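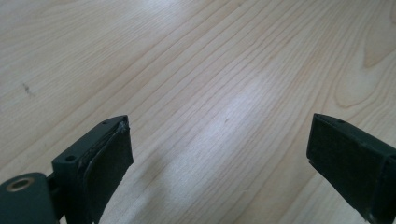

The hand-held gripper over a pale wooden surface, with its green fingers open and a black pad on each.

Diltbridge workshop puts gripper pads and cameras through a side-by-side trial

DILTBRIDGE, March 30, 2020 — Plornov, the small automation workshop, has finished the first round of a trial comparing finger pads for its hand-held gripper, and the results have already changed what the team will build next.

The trial ran for 21 days and covered 300 picks with each of four pad materials. The same gripper body and the same green plastic fingers were used all the way through, so that only the pads and the camera settings changed between runs. Operators worked through a set of 14 household objects, from a teaspoon to a full bag of rice, lifting each one from a table and setting it down on a marked spot.

Soft black pads came out ahead on awkward shapes. They held the teaspoon and the rice bag well, and they were kind to thin card, which the harder pads tended to crease. Their weak point is wear. Edges can lift at the top corner of a finger, and once that starts the grip on very small items becomes less even. Plornov will now test a pad that wraps over the fingertip, together with two new glues.

"I've wanted to run this test for ages, and it was a joy to see such clear differences from something so small," said Raymonde Fraser, who led the trial. "You change a thin strip of material and the whole tool feels different in your hand! We had favourites going in, and mine came third."

The camera on the gripper was part of the comparison too. Glossy tabletops proved the hardest test, with overhead light bouncing back as a bright patch between the fingers. The team tried two lenses and three exposure settings, and found that a shorter exposure brought back most of the detail in the wood grain — even with the room lights fully on. A wider lens kept both fingertips in view at full opening, though small objects looked smaller than the team would like.

Two controllers, the Honell and the older Chantharasri, were compared on a bench version of the same fingers. The Honell closed more smoothly on soft items. The Chantharasri was quicker to set up and remains the one the team reaches for on short jobs.

A second round will repeat the full set of objects with the wrapped pads, adding 30 picks per object under dimmer light. Plornov will share its pad drawings and trial notes with anyone who asks for them, and would be glad to hear from other workshops that have run similar tests.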